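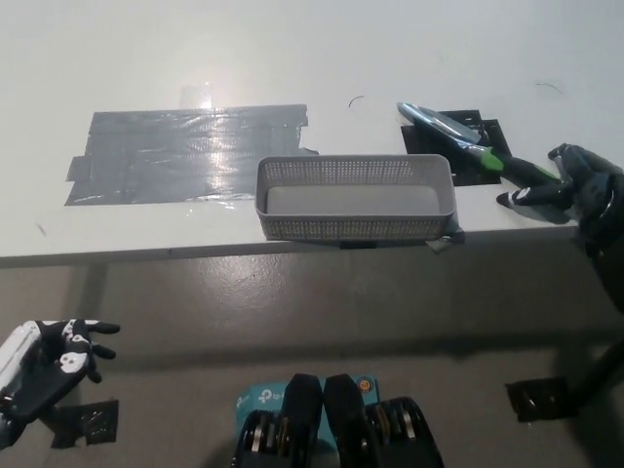

Taha El Fassi wrote back after last week's session that a celebrity can't be "trolled" by people she has never heard of, and would we please define the term. Fair enough.

Week 7: Celebrity Gossip and Its Sources

Working definition: trolling is hostile comment meant to be seen, by the star or by other fans. Muttering at your phone doesn't count.

Our case is the Valente breakup. The singer skipped her co-star's premiere. By breakfast, Narnano had posted "Fans Furious" on the strength of 9 comments, two of them from the same man. Takik then reported the fury as news and cited Narnano. Kumus cited both, which made it a trend.
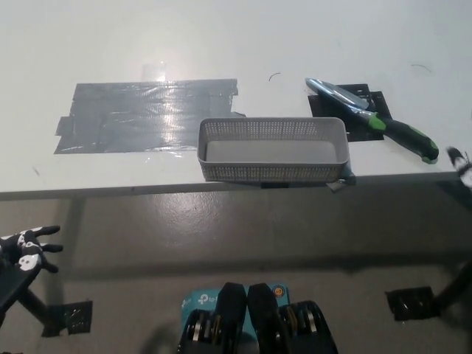
Gray basket on a white table.

Terms to know:
- "netizens": whoever was awake
- "a source close to the couple": a publicist, or a cousin
- "broke her silence": posted a photo of lunch

The Kumus story drew 443 comments. Read the first 65 and mark each one as about the singer, about the co-star, or about another commenter. Expect the last pile to be tall.

Marked sheets are due in December. Spelling in the comments is not your problem.

12 shares | 3 comments
This site uses cookies. Accept | Manage settings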